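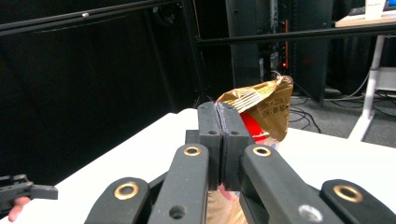 Yhon Zapata

August, oat shortbread, batch 32

Third go at the low-sugar version for Natetow. Same base as 31, but the Claeys butter is back in and the syrup is down to 49 g. Rubbed in by hand, rested in the fridge while I cleared up.

Oven at 171 on the dial, middle shelf. First half came out pale in the centre and too soft to lift. Left the second half in until the edges took colour — much better snap, slight bitterness from the oats. Dough weight before cutting was 98 g over what I had written down, so I think the flour went in twice from the small scoop. Need to weigh it next time and stop using the scoop.

Salt still low. Tried a pinch on top of four of them and liked those best.

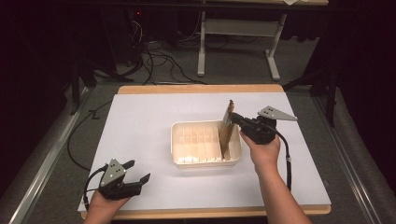 Thijs Willems thought the salted ones were fine but that the whole batch tasted more of oats than of butter, and asked if we could toast half the oats and leave the rest raw. He would also drop the Dimusex sweetener altogether, as he gets an aftertaste from it.

Will do 33 his way, no sweetener, syrup unchanged. Keep six back in the tin to see how they are after three days. Oats to be ordered from Dakwood, one bag left.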